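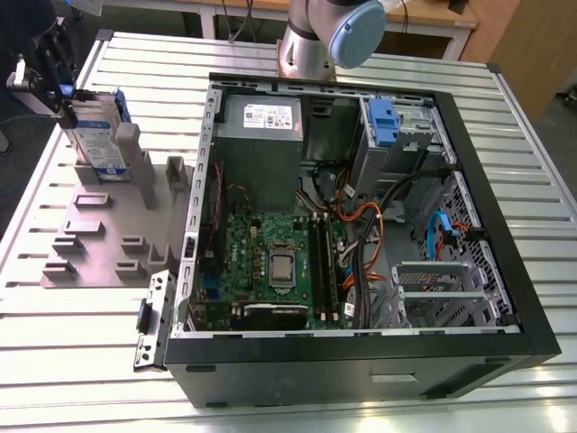

Lucinda Montoya asked us at the end of her first week whether she was teaching the robot or the robot was teaching her, and whether anybody had an answer to that. We said she was teaching it. She said it had made her notice that she always tilts a drive a little before she pulls it, and that she had done the job for years without knowing.

That is a fair account of the work at Prarnara. We show robots how to take computers apart and put them back together. A person does the job first, through the robot's arms, and does it again until there are enough good runs to train from. Then the robot tries it alone and we see where it goes wrong.

Who we are

Prarnara started as a computer refurbishing workshop. We took in office desktops, tested them, swapped what had failed and sold them on. The refurbishing side still runs under the name Westberg, in the other half of the same building, and it supplies most of the machines we practise on. When a batch of old towers comes in, a few go to the robot benches and the rest go through the workshop as usual.

There are 8 of us on the robot side. Most came from the repair benches. Two came from engineering courses and had to learn which way round a memory module goes. Everyone takes turns at the controls, including the people who write the software.

How we show a robot a task

We use two methods. The first is by hand. The arm is set so that it gives way when pushed, and the operator takes hold of it and moves it through the job. This suits short movements, such as lowering a drive carrier into a slot in a tray, or lining up with a latch before pressing it.

The second is by remote control. The operator sits at a pair of smaller arms, which we call the Yoshida rig after the street where we built the first one. Whatever the small arms do, the large arms at the bench do too. It is slower to learn than moving the arm directly, but it leaves the operator's hands out of the way and lets one person work two arms together. Most of our longer tasks are recorded like this.

Every run is saved with the arm positions and the camera pictures. The operator marks it good, usable or bad before starting the next one. Bad runs are kept as well. A run where the gripper slips and the operator recovers is often worth more to us than a clean one, so we ask people not to stop when something goes slightly wrong.

What we work on

Our main work is on desktop towers: drives and drive carriers, memory, expansion cards, side panels and cables. Drives are the best covered. Our current set for drive removal and refitting holds 2,799 runs, recorded on 54 machines of different makes and ages. Cables are the hardest and we don't claim to have solved them. They never lie the same way twice, and a robot that has learned to move one aside in one case may catch it in the next.

Fixtures take up more time than visitors expect. We make our own trays for holding parts - the first ones were cut by hand and none of them matched - and we change the layout between sessions so that the robot doesn't simply learn one position.

Training operators

New operators spend 7 working days on practice runs before anything they record is used. They start with an empty case and one loose part. Nobody is timed. We found early on that people who hurry make jerky movements, and the robot copies those faithfully. Sessions at the rig last 40 minutes, then there is a break away from the bench.

You don't need a background in robotics to apply. Repair experience helps, and so does any work where you have had to be careful with small things. We usually take on new operators in June.

Working with us

We record tasks for other firms, and we lend a trained operator and a rig when the work can't leave the client's site. Jasten, our software for sorting and replaying runs, comes with both services and can also be had on its own.

If you have a job you would like shown to a robot, send us a short film of a person doing it and a list of the parts involved. We will tell you whether we think it can be done and which method we would use. Visits to the workshop are by arrangement, mornings only - the benches are in use from one o'clock.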